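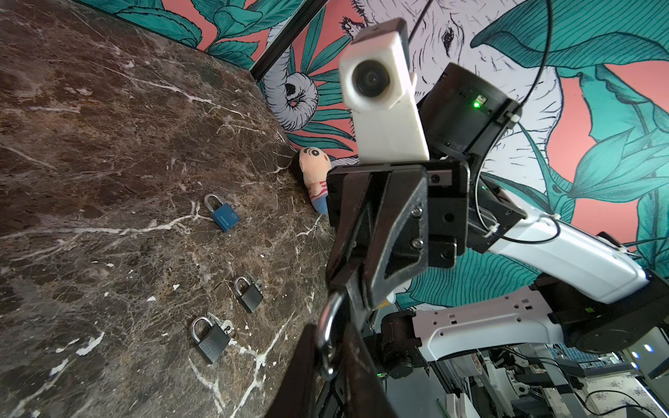
How to record good examples for a padlock task

Trukby guides, part 2

In this guide I explain how we collect examples by teleoperation for small metal objects. I assume that your arms are already calibrated and that you can move them without thinking too much about the controls. If you still need to look at your hands, please practice one more day with soft objects first. Padlocks are heavy for their size, they are smooth, and the shackle turns when you do not want it.

Before you start

Write the task sentence. The operator and the person who labels the data must read the same sentence. Ours was: "Pick up the padlock by the shackle and set it down flat on the free side of the table." In the first version we wrote only "move the padlock," and Bijan Bakhtiari and I recorded two different tasks for a whole morning. Bijan took the body and I took the shackle. We had to throw away these episodes.

Choose the locks. Use more than one color, and let some of them have keys attached. A key changes the shape of the object very much when you see it from the wrist camera. It can also get between the fingers and the shackle, so it is good to have this case in the data.

Check the wrist view. Open the live picture and close the gripper on a lock. You must be able to see the finger tips and the place where they will touch. Check also that the cable on the arm has enough slack at the end of the reach. We fix ours with zip ties and leave an arc at each joint.

Do not clean the background too much. A veined marble top and a painted wall are harder for the model than a gray mat, but the policy will later work in rooms like this. Only keep the background the same inside one session, and write its name in the session notes.

Recording one episode

1. Put the arms in the start pose and wait until they are still.
2. Place the locks by hand. Change the angle of each shackle every time.
3. Press record, then count to one before you move.
4. Approach slowly from above. Stop for a short moment when the fingers are on both sides of the shackle.
5. Close, lift a little, and look if the lock swings. Wait for it to calm down.
6. Set it down, open the fingers fully, and go straight up.
7. Return to the start pose and stop the recording.

Most of my bad episodes come from step 6. If you go sideways, the ring stays hanging on one finger and you drag the lock over the table. When this happens, do not shake the arm. Mark the episode as failed and free the lock by hand.

What to do with mistakes

Keep a small recovery and delete a big one. If the first grasp slips and you correct it in a calm way, this is useful data. If you tried many times and became nervous, the model will learn your nervous movement. Milagros Cordero reviews all our episodes on Friday, and her rule is that an episode longer than 14 seconds must be watched fully before it is accepted.

How many do you need?

For our first training we had 96 accepted episodes. The arm reached the locks well but often closed too early. The current set has 2063 episodes from four operators, and the early closing is now rare. I think the larger variety of shackle angles helped more than the number, but we did not test this separately.

Naming the files

Use task, operator, session and episode, in this order, with no spaces. Put the lighting in the notes and leave it out of the file name. The export script is explained in part 3.

Ehsan Nazari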